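Grillwood: Notes on a Chamber Drama and Its Adaptation

September 2021

Grillwood began as a stage play by Rhydian Jarman, performed in a converted grain store to audiences of 60, and it has now been filmed by Lowri Gape with three of the four original performers. The film runs 114 minutes. The play ran closer to two hours and a half with its interval, and readers who attended the stage production should be aware that the second act has been substantially reduced.

The story concerns a family-owned hotel in its final week of business. The owner, Mrs. Price, has accepted an offer for the building and has told no one except her accountant. Her brother arrives for what he believes is a birthday dinner. A former employee, Anwen, arrives on the same evening to collect wages she says she was never paid. The fourth character is a guest who declines to leave, and whose name is given differently in each act.

From the Stage to the Screen

Jarman's play kept all four characters in view at all times. When they were not speaking they sat at the edge of the dining room and listened, and much of the tension came from the fact that every private conversation had witnesses. A film cannot easily reproduce this arrangement. Gape has replaced it with sound. Footsteps, plumbing, and the voices of other people carry through the walls in nearly every room, and it becomes clear by the end of the first half hour that there is no place in the building where a person can speak without being overheard.

This is a sensible solution and for the most part it is an effective one. The exception is the kitchen confrontation between Anwen and the brother, in which the sound of a radio next door competes with dialogue the viewer needs to hear. I watched the sequence twice and missed the same line on both occasions.

The removal of the accountant's telephone calls is more difficult to defend. On stage these calls established that Mrs. Price had been lying about the hotel's finances since the previous January. In the film the viewer learns of the deception only through a letter, which is read silently and shown for a very short time. Her later collapse therefore appears sudden when it ought to appear overdue.

The Performances

Meinir Phillips plays Mrs. Price, as she did on stage, and she has adjusted the part with great care. Her theater performance was large and often comic. The film performance is quiet. She speaks many of her lines while attending to some small task, folding napkins or checking a bill, and she allows the task to continue for a moment after the line has ended. Her account of the hotel's opening night, which received laughter in the theater, is delivered here with no trace of humor, and it is the strongest passage in the film.

Hywel Samuel is well cast as the brother. He has the least rewarding part in the script, as he must ask most of the questions, and he avoids the impatience that the stage actor brought to it.

Yaowalak Khamphan is new to the material and plays the guest. Her scenes with Phillips are the ones in which the adaptation departs furthest from its source. In the play the guest was a threatening presence. Khamphan is courteous and rather tired, and her refusal to leave seems to come from a simple preference for the room she has. I expect that admirers of the play will be divided on this point. I found the change persuasive up to the last ten minutes, when the script returns to Jarman's original dialogue and asks her to be sinister after all.

The Question of the Ending

Readers who have not seen either version may wish to pass over this section.

The play ended with the dinner being served. The film continues past the meal to the following morning and shows Mrs. Price signing the sale papers in an empty dining room. Nothing in this additional scene is poorly made. It does, however, settle a matter that the play left open, and it settles it in favor of the less interesting answer. A woman who might sign is a better subject for an audience on its way home than a woman who has signed. 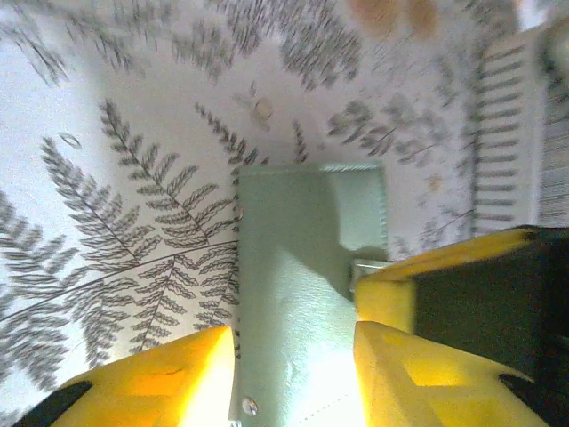

Availability and Further Viewing

Grillwood is being distributed by Unico in a limited release. The edition reviewed here included a recorded conversation of 42 minutes between Gape and Jarman, in which the director discusses the cuts to the second act and the author is noticeably polite about them. The published text of the play is also available and is recommended to anyone who finds the matter of the letter confusing.

A review of Gape's earlier feature, Flodix, will follow on this site.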